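Gemeinschaftstrockner im Waschraum: Flusensieb und offene Tür

Bláthnaid Duggan
Dezember 2018

Sehr geehrte Mitglieder, in unserer Wohnanlage in Planville stehen den Mietparteien 3 Trockner zur Verfügung. Ist die Tür nach der Entnahme der Wäsche zu schließen – oder soll sie geöffnet bleiben? Und wer reinigt das Flusensieb?

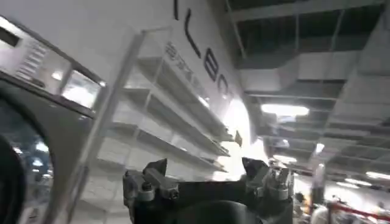
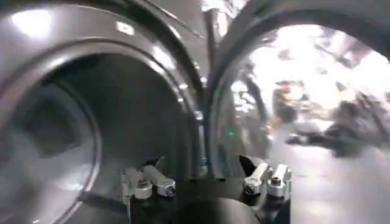
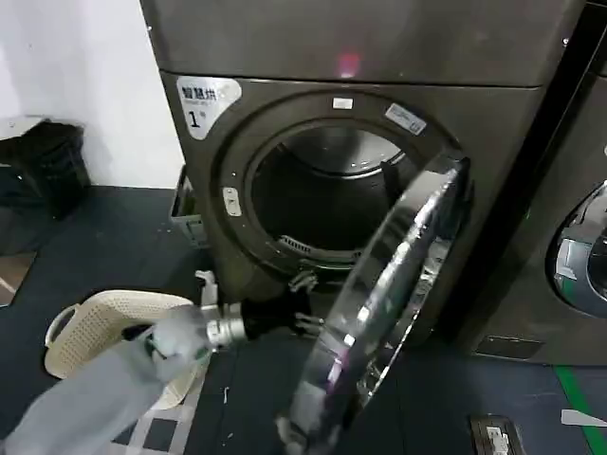

Im Waschraum; drittes Bild: Trockner 1 mit geöffneter Tür

Hausverwaltung Orkberg
Maßgeblich ist die Hausordnung. Bei uns gilt: Jede Partei reinigt das Sieb nach dem eigenen Trockengang und prüft die Trommel auf vergessene Stücke. Die Tür bleibt angelehnt, sofern sie niemanden behindert.

Hailu
Bei uns wird sie geschlossen. Das Sieb macht keiner.

Pridlow409
Bitte ziehen Sie zusätzlich die Bedienungsanleitung heran. Die Zuständigkeit sollte schriftlich aushängen.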